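How Does a Robot Know Which Block to Push?

A page for readers who like to know how things work
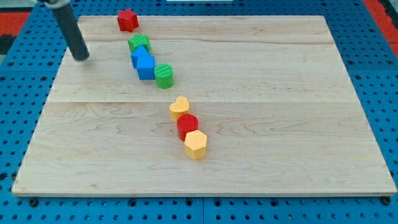
Fuvmont wrote to ask us whether the arm has eyes in it, and if it doesn't, how it can tell a star from a heart. It is a good question to start with. The arm has no eyes in it. The arm is the part that moves. The seeing and the deciding are done by software, which is another word for computer programs.

In this explainer we will follow one job from start to end. The job comes as a sentence: "Push the yellow hexagon to the right side of the board." You could do that in a second. A computer has to break it up into smaller jobs, and different programs do each one.

Job one: Seeing

A camera looks at the board and sends pictures to the computer. To a computer, a picture is a very long list of numbers. Each tiny dot in the picture is called a pixel, and each pixel has three numbers. One says how much red there is, one says how much green, and one says how much blue.

A bright red pixel might be 237 for red, 35 for green and 35 for blue. If the computer finds a big patch of pixels with numbers like those, it has probably found something red.

Color is not enough, though. There are two yellow blocks on this board. One is a heart and one is a hexagon. So the program also looks at the outline of each patch. A hexagon has six straight sides and six corners. A heart has two round bumps and a point. A cylinder seen from straight above has a round outline with no corners.

The program that does this is called the perception program. Perception means noticing things and working out what they are. When it has finished, it makes a list something like this:

yellow hexagon, near the middle
red cylinder, behind the hexagon
yellow heart, behind the cylinder

It carries on until every block has a line of its own. The list also says where each block is, using numbers, the same way you would find a place on a map grid.

Why touching blocks are hard

Look at the two blue blocks. One is a pentagon and one is a square, and from where the camera is, one partly hides the other. You can tell that there are two blocks. A program may see one large blue patch with a strange outline and not know what to call it.

There are a few ways to fix this. The program can look for a thin dark line where one block ends and the next one starts. It can use a second camera in a different place. Or it can learn from practice pictures. People mark the outline of every block in 200 pictures or more, and the program uses them to get better at finding the edges in new pictures.

Job two: Planning

Now the computer knows where the blocks are. Next it has to choose what to do. The program for this is called the planner.

This arm ends in a rounded tip. There are no fingers on it, so it can't pick a block up. It has to push. If you want a block to go right, you have to put the tip on the left side of the block and then move right. The planner has to work out where the tip should start, and which way it should go.

It also has to work out how to get there. The blocks are in a slanting line. If the tip goes straight across the board, it could knock over the star or drag the heart along with it. The planner draws a make-believe path in the computer and checks it. Does the path run into a block? If so, it tries a different path. It can test a lot of paths before the arm has moved at all.

Sometimes the safest path is up, over and down again. Sometimes it is a curve around the end of the line.

Job three: Moving

The last program is called the controller. It turns the path into orders for the motors in the joints of the arm. Each motor is told how far to turn and how fast.

The joints have sensors that measure how far they have turned. The controller keeps comparing two things: where the arm should be and where the arm is. If they don't match, it makes a small change. It does this many times every second.

You do the same thing when you walk along a line on the playground. You look down, see that your foot is a little off, and put the next step back on the line.

Then it all starts again

Pushed blocks don't always go where you want. A hexagon can turn as it slides. A cylinder can slip off to one side of the tip. So the computer doesn't make one plan and stick to it. It looks again, makes a new plan, and moves a little more. See, plan, move. See, plan, move. Programmers call this a loop.

The loop stops when the perception program reports that the hexagon is in the right place. "The right place" has to be a number too. A programmer has to decide how close is close enough.

Words to know

Software: programs that tell a computer what to do.
Pixel: one tiny dot in a picture.
Perception: the part of the software that finds things and names them.
Planner: the part that chooses what to do and which way to go.
Controller: the part that tells the motors how to turn.
Loop: a set of steps that is done again and again.

Try it at home

You need a partner, a table, a pencil and 3 small things to push, such as an eraser, a bottle cap and a toy brick.

One of you is the arm. Close your eyes and hold the pencil with the eraser end down. The other one is the software. Choose one thing to move, and give orders using only these words: left, right, forward, back, up, down, stop.

Start with the things far apart. Then put them close together, nearly touching, and try to move only the middle one. Swap places and have another turn.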